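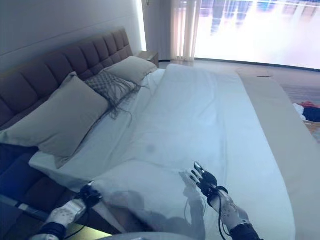

The Nadau bedding package costs 2502 pounds as a one-off licence, or 125 a month on a rolling contract with the hand inspection included. I have had it on the monthly terms since April, on a humanoid we already had, and this post covers the bed work only. The laundry-folding module is sold separately and I haven't tried it.

What you get for the money is a set of trained skills, a calibration routine, a pair of wrist camera mounts with cables, and access to the Cinwood console, where jobs are set up and logs are kept. Cinwood is the name of the software and Nadau is the name of the firm, although the invoices use them the other way round. You supply the robot. Both hands need individually driven fingers, and the compatibility list is short.

Installation took a morning. The mounts fit without drilling. The cables are too long for my arms and the supplied clips are too few, so I ended up with loops on the outside of both forearms. The manual says to keep any loop clear of the elbow, and I would treat that as a rule. A loop that catches on a pillowcase stops the job, and the recovery procedure starts again from the first pillow.

Calibration is done at the bedside. You enter the mattress height, jog the hands to three corners and let the software work out the fourth. It copes with an upholstered headboard and with a low side rail. It copes less well with strong daylight from one end of the room. White bedding against a bright window gives the head camera very little to work with, and on sunny mornings the duvet edge estimate wandered far enough that I closed the curtains and ran the job again. Exposure can be locked in the console, under a menu called Environment, and I would do that before anything else.

The pillow routine is the best part of the package. The head camera finds the pillow, then the wrist camera takes over for the approach, and the change from one to the other is smooth. Speed is low. The fingers come in at the height of the blanket and the controller looks for the line where the pillow meets it.

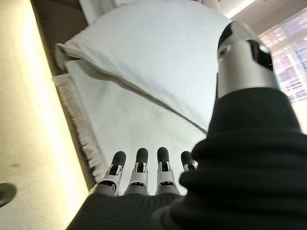 Photo: author's own, from the wrist camera

Fringes are listed in the release notes as a known problem. The loose threads confuse the edge detector, and the software sometimes takes the end of the fringe for the end of the blanket. You can mark a throw as fringed in the console, which makes it grip further in. I did this for the blanket and for one tasselled cushion and the false edges mostly went away. I would like it to be automatic, given that the pictures in the brochure are full of throws.

Sleeves are worth a mention. I fitted ribbed fabric ones over the wrist to keep lint out of the joints. They bunch up, and if they ride too far forward they block part of the wrist view. Nadau sells its own for more than I was willing to pay. Mine are from a market stall near Busport and I pull them back before each run.

Sheet handling is a separate skill and a weaker one. The robot has to find a hem, get hold of it and raise the fabric high enough to see what is under it. A single sheet is thin, large and close to the head, so for part of the job the head camera has cloth over most of its view.

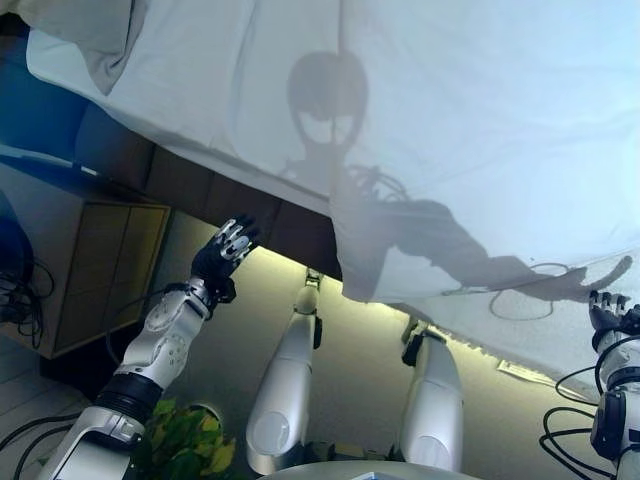 Right hand at the lower edge of the sheet. The shadows on the fabric are the head, the arm and its cables.

Shadows gave me more trouble than folds. With the robot's own outline on the cloth, the segmentation in the older release drew a false edge along the shadow of the arm. The current release has a filter for this, switched off by default, and support told me by email to leave it off for patterned bedding. With plain white it should be on. Turning it on added a pause at the start of each grasp while it compares views.

Grasping at a corner is more dependable than grasping along the hem. The pinch uses thumb and finger and the force setting goes from one to nine. I settled on four for sheets. At six it held a sheet well and left a crease that needed ironing. 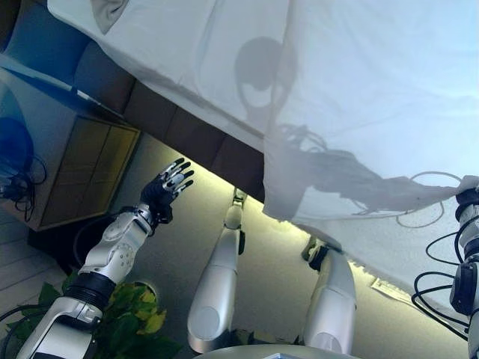 The other hand is kept open and close by, ready for the second corner, and this is where most of my failed runs ended. If the hem sags between the hands the planner waits for it to settle, and the default waiting time is too short for light cotton. I doubled it. The setting is per fabric, so it has to be repeated for each set of bedding you register.

Wear is covered for 2000 grasps per hand, after which an inspection is due. Ristić, the workshop that does the inspections, wants the hands posted in their original cases, so don't throw those out. The counter in Cinwood includes empty grasps, where the fingers close on nothing, and during my first weeks that was a good share of the total. I have asked whether these can be left out. The reply was that they can't, as the tendons move either way.

Logs are good. Every job is stored with both camera views and a joint trace, and export is a plain file I can open without their software. Searching is poor. You can filter by day but not by failure type, so I keep my own list in a spreadsheet.

As for whether to buy it, I would take the monthly contract and stay on it until the sheet skill improves. Pillows and cushions I now leave to it on a Sunday while I do other things in the next room. Sheets I still stand next to, with the stop button in my hand. The next release is meant to add duvet covers, and I'll post the settings I end up with once I have run it on more than one fabric.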